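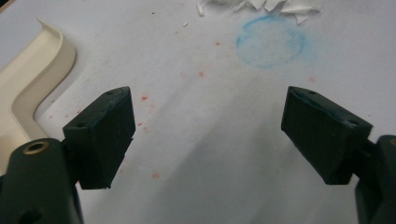
So I have been trying to pick a white for the upstairs hallway since July, and I would like it on record that I used to be a person who made decisions. I bought my car in one afternoon! I picked my college because the brochure had a nice tree on it. But put me in front of a rack of whites at the paint store and I turn into my grandmother ordering at a diner.

The hallway is long and narrow with one window at the far end, so the light does whatever it wants. In the morning it's almost blue up there. By 4 pm it goes yellow, and after dinner we're down to a ceiling fixture that came with the house and makes everybody look like they have the flu. A color that looks clean and fresh at breakfast can look like old dishwater by bedtime. I know this from experience, because I painted the whole thing last fall in a Tadusia white that I loved in the store, and then lived with it for six months feeling vaguely sad every time I went to brush my teeth.

Ayana Wolde, my neighbor from two doors down, came over to look and stood at the top of the stairs for a good long while. "It's kind of dentist," she said. She was right. I could almost hear the drill.

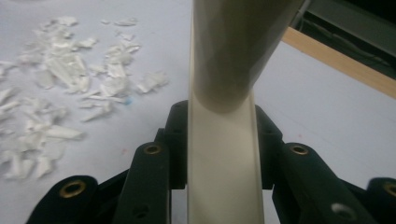
What I've finally figured out is that I want a warm white, and that warm white is a very slippery idea. Go a little too far and you've got butter. Go the other way and you're back at the dentist. I've started looking at everything that might count as white, eggshells and envelopes and the inside of coffee mugs, and it's surprising how few of them match. That cream-white tube is close to what I'm after, if you go by the smooth, pale ivory part lower down and not the grayish-beige stretch where it gets wider. Grayish-beige is what my hallway does all on its own after dinner – it needs no help from me.

Dougal Baxter, who painted our kitchen when we first moved in (and was very patient about the pantry door), told me to stop holding those little cards up to the wall. He says to paint a big piece of poster board, tape it up, and move it every day. So I did that with three colors, and I spent $127 on sample pots, tape, and a roller before I'd covered an inch of real wall. My husband has opinions about the $127. My husband also thinks all three colors are the same color.

Right now the front-runner is one called Greradau, which I can't pronounce and have been calling Gerald. Gerald looks great in the morning and pretty good at 4 pm. Under the flu light he's a bit peachy, but I think that might be the fixture's fault, so now I'm looking at light fixtures. If anybody has one they like for a low ceiling, please leave it in the comments, with the bulb you use if you know it.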